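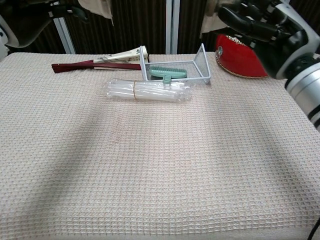 A reviewer of our last draft wanted to know why we don't just collect more demos, and I've been composing polite answers to that since July.

Answer one: we did. Postar, our hand policy, got 15 extra hours of teleop. Its success rate on soft objects went up by 2 points. I could have spent that time learning the accordion.

Answer two is the method we're now calling Melamik, after a vote I lost.

The idea is dull enough to work. Before the fingers close, the policy has to guess how far the object will give. If the guess and the motor currents disagree, it backs off and tries another grasp. We allow 4 tries.

Clear plastic tubes in clear wrapping are still the worst thing you can put in front of it. The depth map sees a rumor. A closed fan is easy by comparison — stiff, long, dark ribs, no opinions.

On our cluttered table set, failed grasps dropped by over a third against Postar. On Rothe, the older benchmark with the nice rigid blocks, Melamik does nothing at all. Both numbers are in the abstract. I checked twice that they stayed there.

Code goes in the Oltora repo once I've removed the comments I wrote after midnight.

2023-08-18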